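**Subject: Re: [cell-practice] Draft 2 of the tabletop handling rules, section on test objects**

Date: Dec 28, 2021

Dear list,

thank you for the comments on draft 2. I answer the longest one first, because several of you wrote to me privately with the same point.

> I do not see why the draft needs a whole section on the objects. We at Drumitz
> take what is in the cupboard, and the rules on speed and on stopping
> are the same for a can or for a sponge. If every lab must write down
> the label of every can, people will simply not follow the document.
> Please cut this section to one paragraph and put the space into the
> part on shared tables, where we had real trouble in February.

I agree with the second half of this and I will come to it. With the first half I cannot agree fully.

The section exists because a can is a hard object with a narrow rim, and two cans with the same shape can behave differently in the gripper. We work with canned fish at Samonte, tuna-style cans and salmon, and the labels are printed paper. A paper label can slide on the metal when it gets old. Also, the label is how we tell the objects apart in the records. If the operator writes only "can", a person reading the record after one year cannot know what was on the table.

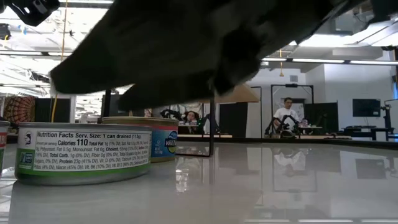 So the draft asks for a short line per object type: what it is, the net or drained weight if the label gives it, and whether it is sealed, opened or empty. I think this takes two minutes for a new object and no time for an old one. I have changed "must record the full label" to "should record the name and the weight as printed." I hope this is acceptable for Drumitz also.

Now the approach height. Draft 2 said that the gripper must stop 80 mm above the highest object before it changes direction. Jundavach objected that on a full table this costs too much time, and proposed to make it depend on the speed. I have tried to write this and the result was a table which I myself could not read quickly. My new proposal is:

- **4.1** Above a table with more than one object, the arm stops sideways movement before it goes below 80 mm over the highest object.
- **4.2** Below this height the arm moves at reduced speed. Each site sets the value and posts it at the station.
- **4.3** Fixtures which stand over the table count as objects for 4.1. This includes frames, boards and their legs.
- **4.4** Cables of the arm must not be able to reach the objects in any position which is used in the task.

Point 4.3 is new. In draft 2 we spoke only of things lying on the table, and I found that two sites had read it so that a frame over the table was outside of the rules. This was my mistake in the wording.
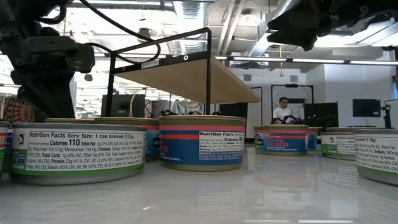
About the spacing of the objects: I have removed the fixed distance. Cirkevley wrote that a fixed distance makes the layouts all the same, and then the trials do not show how the arm works when things are close. This is true. The new text says that the objects may stand in any layout, but at the start of the shift the operator checks that both arms can be withdrawn upward from any place in the layout without pushing a can over the front edge. Cans near the front edge are the ones which fall. In our own log with 701 entries, the remarks on falls are mostly on this row.

For the shiny tables I have kept the sentence from draft 2. A glossy white surface gives reflections of the lamps and of the cans, and the person who sets up the vision must check it with the room lights as they will be used. I did not get any comment on it, so I take it as agreed — please write if not.

Now the opened cans. This got the most discussion and I think the present text is still weak. What we have:

- **6.1** An opened can is used only empty and cleaned.
- **6.2** The inner rim is checked by hand with a cut-resistant glove before the can goes to the station.
- **6.3** An opened can is not handed from the arm to a person. The arm puts it down and the person takes it from the surface.
- **6.4** When an opened and a sealed can are used in the same trial, the record says which one is gripped. 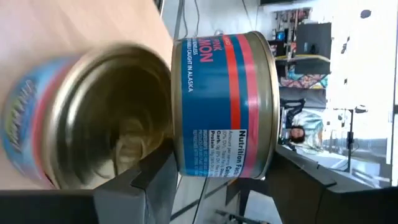 *[Reading time for the attached draft 3: 19 minutes, 4,000 words]*

My question is on 6.4. When the cans are nearly touching, the fingers can push the neighbor also, and then it is not clear for me whether the neighbor counts as "handled." Jundavach says yes, with the argument that the force is the same. I would say only if it was moved from its place, but I have no strong reason. Please give your opinion, if possible with the text you would like to see.

Then the shared tables. I have taken the paragraph from Drumitz almost without change as the new section 7. One thing I added: when people work at other stations in the same room, the operator says aloud before enabling the arms, and waits for the answer of those who are within reach of the table. Some will find this old-fashioned. A lamp on the station is allowed in addition, but a lamp alone is not enough in our opinion.

Still open from my side:

- the numbering after section 7, which is wrong in the attached file
- whether "station" and "cell" mean the same in our document (I used both, sorry)
- the glove class for 6.2, where I need somebody who knows the US classes better than me

Please send the comments to the list and not to me alone — I lost two of them last time.

With kind regards,
the editor of the handling rules, Samonte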